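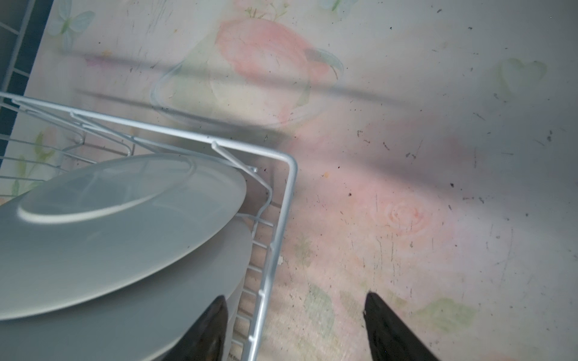

Plates and Wire Racks: Frequently Asked Questions

How should plates be placed in a coated wire rack?
On edge, with the rim between two upright wires. Load from the corner outward. Two plates may lean together for a short time, but the overlapped area drains slowly. Leave one slot open between plates if they will stay in the rack overnight.

Which way should the foot ring face?
Either way drains. The foot ring on the back of a plate holds a small amount of water when the plate lies flat and face down, so it should be tilted or wiped before stacking in a cabinet.

What is the load limit of the Susano rack?
The wire is 3 mm before coating. Each slot is rated for one plate of up to 800 grams. Serving platters above that weight should be dried by hand.

The coating has split at a weld. Can it be repaired?
Small splits can be sealed with the Harju touch-up compound. Dry the rack fully, remove any rust with fine abrasive paper, apply two thin coats and leave it for a day. If the coating has lifted along a whole rail, replace the rack.

Can printed pieces be scrubbed?
Use a soft sponge and mild detergent. Abrasive pads dull the rim first, and lettering or thin border rings wear before the larger areas of color. Hand washing at up to 40 °C is suitable for all Futanow printed pieces.
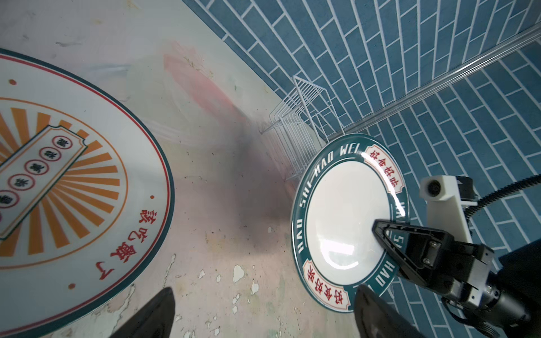

Sunburst print with teal outer rim, and lettered rim reading "HAO SHI HAO WEI."

Are the prints matched from one order to the next?
Color is matched within a production run of 500 pieces. Between runs, teal and orange can differ slightly. Order replacements and extras together where a close match matters.

Can a wire rack stand directly on concrete or tile?
Yes, if the surface is level. On worn or flaking concrete, put a mat under the feet. Grit will cut through the coating at the contact points. 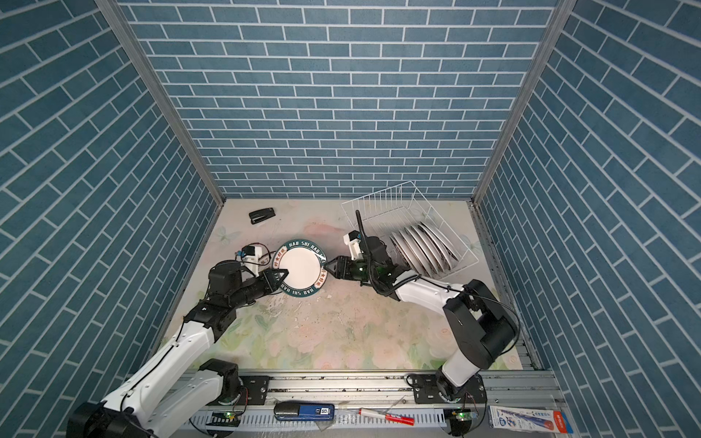 Text by Lino Galli | Product Care, Nuvbridge | Revised July 11, 2026

How should a large round plate be lifted?
Hold it by opposite sides of the rim. Raise it clear of the surface before tilting it on edge. Dragging a plate by one side marks patterned surfaces and can chip the foot ring.

What removes scuffs from a floral-print work surface?
Wipe with a damp cloth first, then use a drop of dish soap on what remains. Do not use solvent on the print. Dark specks that do not move after two passes are usually damage to the top layer and should be left alone.

Where are replacement feet for the rack listed?
Under Rack Parts. The May change to the foot diameter applies to new racks only. Measure the wire at the base before ordering.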